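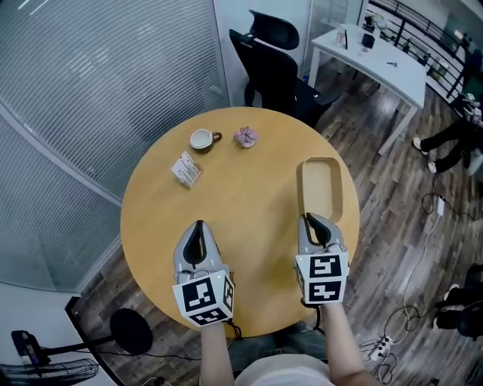 Flamside Tea & Table Club – members' list

Re: round table, upstairs

Hi all,

Brodie Tomoana wrote:
> Can we agree what lives on the round table? I had to shift a tray,
> a cup and a plant before I could put my papers down.
> Could the blinds stay shut as well?

Fair point Brodie, and sorry, the tray was my doing! I like a tray with a proper rim for biscuits, crumbs go everywhere otherwise. I'm happy to keep it on my shelf between meetings. The little plant I'd fight for though (Glykeria brought it back from Calham and it's the only one I haven't killed).

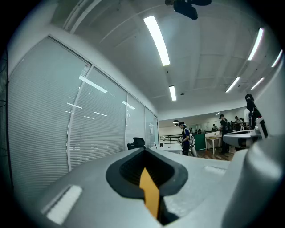

As for the blinds, I've no objection to them being down, but then we do need all the lights on, and the switch at the back sticks. Give it a good shove. Glykeria Athanasiadis has the Tsakiris catalogue if anyone fancies new mugs, 35 for the set, which seems steep to me. I'd sooner spend it on tea.

Kettle on at 2 as usual, bring your own cup if you're fussy. 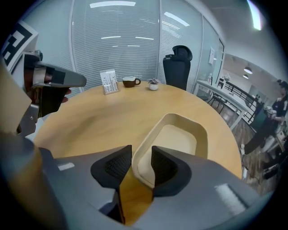
Tray, mug and plant on the round table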